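Flovness FAQ

Questions I keep getting about the secondhand stall, the workshop and buying from me in general. I've tried to put the common ones first, but I add to this page whenever something new lands in my inbox, so the order has gone a bit wild. Use your browser's search if you're in a hurry!

So what is Flovness?

It's me, mostly. I buy and sell old kitchen, shop and workshop stuff: scales, drawers, trays, lamps, bins, enamel pots, the odd stool. I started with a folding table at the Dallum flea market and now I have a proper unit behind the Azevedo bakery, with heating and everything. Hideaki Imai helps me on market days and does nearly all the wiring on the lamps, so if you love your lamp, tell him, he pretends not to care.

When can I visit?

I open at 10 in the morning and close at 4, market days excepted, when the unit stays shut and you'll find me at the Dallum pitch. In January I close completely. I use that month for buying trips and for catching up on paperwork I've ignored since summer.

Do you clean things before you sell them?

Yes, but not to the point where they look new. Everything gets a wash with dish soap and a soft brush. Grease gets baking soda paste and some patience. If something has old paint on it I leave the paint alone unless you ask, and I won't strip anything that I suspect has lead in it. For that you want a professional, and I can give you the number of one I trust.

How do you describe condition?

I use three words. "Tidy" means light marks you'd have to look for. "Used" means you'll see the wear from across the room. "Worked" means the thing had a long, hard life and shows every bit of it. I don't use "mint" or "distressed" and I get a little grumpy when people ask me to. Worked pieces cost less, and to my eye they're often the nicest ones in the place.

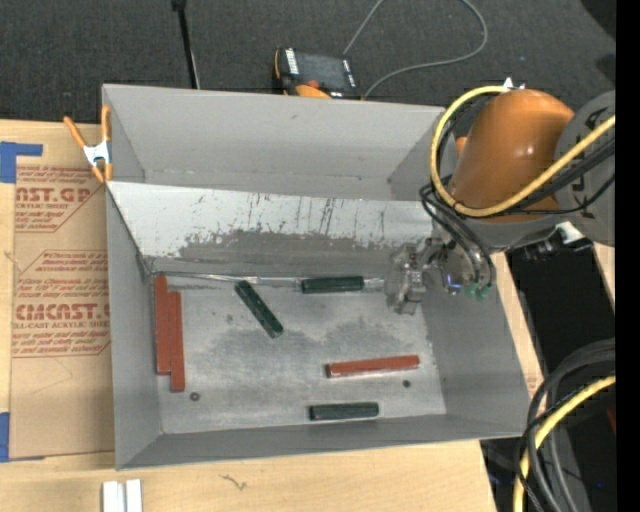 Gray metal bin, listed as "worked." Plenty of scratches and scuffs inside.

If a listing leaves you unsure, write and ask. I'm happy to measure things again or tell you what a drawer smells like (yes, people ask, and it's a fair question with old drawers).

Can I use an old metal container for food?

I'd say no, unless it was made for that and the surface is in good shape. Use it for firewood, tools, dog toys, potatoes in a paper sack if you must. I sell plenty of enamel that's fine for the kitchen, and those listings say so.

Are your prices negotiable?

Sometimes! Anything under $25 is fixed, please don't haggle with me over a jelly mold. Above that, make me an offer, and if you're buying several things I'll nearly always knock something off. Larger furniture that has been sitting here a while is your best bet.

Do you ship?

Small and medium things, yes. I pack them myself and I use far too much paper. Anything over $300 gets insured, and I cover the insurance. Big pieces go with Alasico, a two-van outfit that has never broken a thing of mine, though they can take a couple of weeks to fill a route. You can also pick up from the unit for free.

What if it arrives broken?

Send me a photo of the item and the box within 3 days and I'll refund you or find you a replacement if one exists. Keep the packaging until we've sorted it out, the carrier may want to see it.

Can I return something just because I don't like it?

Sure, within two weeks, and you pay the return postage. Rewired lamps are the exception once the plug has been changed to suit you.

Will you buy my old stuff?

Maybe. Email me a couple of pictures in daylight and a rough size. I pay cash and I'm fussy about what I have room for. No pianos. No sewing machine tables either, I have enough of those to open a school.

Who made the big oak counter, and is it for sale?

Octavian Dumitrescu built it from old church pews and it's not for sale, sorry. He does take commissions, so leave your email with me and I'll pass it along.

I asked about item 553 and you never answered!

That's the number on the blue grocery scale, and I had more messages about it than I could keep up with. It's sold. I do have another one coming in green, still waiting on a new pan for it, and I'll list it as soon as that shows up.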